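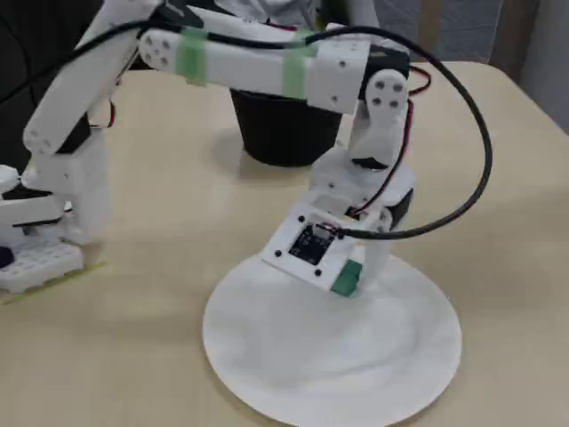 Bristodari is a quiet table game for one to four persons, made by Lullgate. It needs cubes, one cup, one plate and a table that does not shake. A plain table top in a light colour is the best, like the pale beige one we use, with the round white plate near to you and the black container standing further back. We receive many letters with the same questions, so we have collected the answers on this page. Please read it before you write to us.

What is inside the box?
The cubes in a cotton bag, one black cup and the rule sheet in English and French. Plates are not in the box. You take them from your own kitchen or from a shop.

Why are there no plates?
In the first edition there were plates, and they arrived bent. We removed them and the box became smaller and cheaper to post.

Which plate should I buy?
A plain white paper plate, round, without a picture on it. A low rim is helpful because it stops a cube which rolls. Please do not use a plate with a plastic coating, the cubes slide on it too much. A ceramic plate is allowed but it makes a lot of noise, and neighbours have complained to one of our customers.

Can I use a different cup?
Yes, if the opening is wide enough for three cubes side by side. The cup should stand steady when it is empty. Drinking glasses are not a good idea.

Where do I put the cup?
Behind the plate, seen from the player whose turn it is. In the short game the distance is one hand. In the long game it is two hands, measured with the hand of the youngest player.

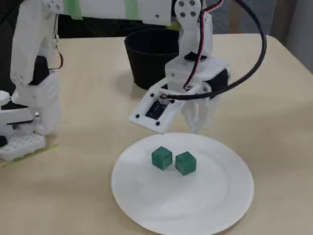
Page last changed: January 30, 2019

How must the cubes lie at the beginning of a turn?
Near the middle of the plate, with a small gap between them, as the two green ones do on the white plate in the photo. They do not need to be parallel. If two cubes touch, the player to your left separates them with one finger and the turn begins again.

Are the green cubes black? I cannot see a difference in the evening.
They are dark green. Under a yellow lamp they can look almost black, so please play with a brighter lamp or in daylight. On a white plate it is much easier to see them than directly on a dark table.

A cube fell on the floor. Does it count?
No. It goes back on the plate and the next player continues. If it falls in the cup after it touched the table, it counts for one half point.

How many points do I need to win?
The long game ends at 400 points. The short game has 9 turns for each player, and the highest result wins.

I have lost a cube. Can I get a new one?
Yes. Write to us the colour and the batch number, which is printed at the bottom of the box. Batches before 1,787 had slightly bigger cubes and we have no more of them. For these we send you a complete new bag at half price.

How do I clean the cubes?
With a soft cloth and lukewarm water. Do not put them in the dishwasher. Dry them before they go back in the bag.

Is it suitable for small children?
No. The cubes are small and can be swallowed. Please keep them away from children under three years, and also from dogs.

Where can I buy it in a shop?
At the moment only at Esteves, on the shelf with the puzzles. Niltbridge has ordered some boxes too, but they are not there yet. The order form on this website works for all provinces.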